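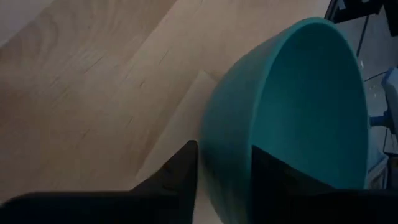 My gran watches a show from another country and she laughs before I've finished reading the words at the bottom! How do the words get there, and why don't they say everything the actors say? (sent in by a reader in Bredanthorpe)

Search this site Type a word Go

Home Telly Films Music Puzzles Ask Us

How do subtitles work?

What a brilliant question! Let's start with the words themselves. The lines of writing at the bottom of the screen are called subtitles. When they turn one language into another, a person called a translator has usually had a hand in them, and it's a much trickier job than swapping one word for another.

Imagine a comedy called Lehner, about a family who run a hopeless hotel in the town of Clernitz. An episode lasts roughly 30 minutes and everybody in it talks at top speed, often all at once (you know what families are like). The translator watches it through, listens to every line and then writes down what it means in English.

Why are some words missing?

Your ears are quicker than your eyes! An actor can gabble a huge long sentence while you are still reading the start of it. So subtitles are often squeezed. Say the grumpy uncle shouts, "Well, I must say, I really do think that somebody ought to go and have a look at that goat!" The subtitle might be:

Somebody check on that goat!

You still know there's a goat, and you still know it's trouble. Most subtitles are kept to 2 lines at the most, and they don't hang about. Many stay up for less than six seconds and then make way for the next one.

What about jokes?

Jokes are the hardest part, and the most fun. Lots of jokes work because two words sound the same. In English you can ask what a sheep wears to go swimming and answer "a baa-kini". Try telling that one in a language where sheep don't say "baa"! The translator has to come up with a different joke, and it has to fit what the actors are doing. If everyone on screen is pointing at a hat, it had better be a joke about hats.
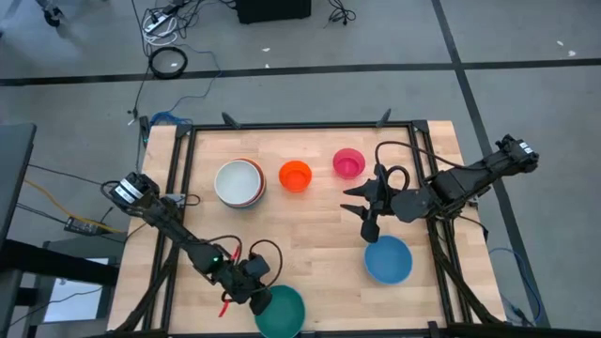
Two robot arms, a wooden tabletop and a teal-green bowl.

So why did Gran laugh first?

If she understands the language, she is hearing the joke as it is spoken. You are reading it, and you might reach the funny bit a moment later. It can happen the other way round as well. Sometimes the whole line pops up at once and you get to the end before the actor does, so you laugh first!

Is dubbing the same thing?

No, dubbing is when new actors record the voices in another language. They watch the lips on screen and try to start and stop talking at the same moments. Words like "mum" and "baby" make your lips shut tight, so the writers look out for those. Go and say them in a mirror and you'll see it straight away.

Have a go!

Pick a bit of a programme you like and turn the sound off. Watch it three times, then write your own lines for it, with no more than 2 lines on the screen at once. Read them out while a friend watches. Did you run out of time? Snip some words out and try again. You can make the characters say anything you like, even if it's all about goats.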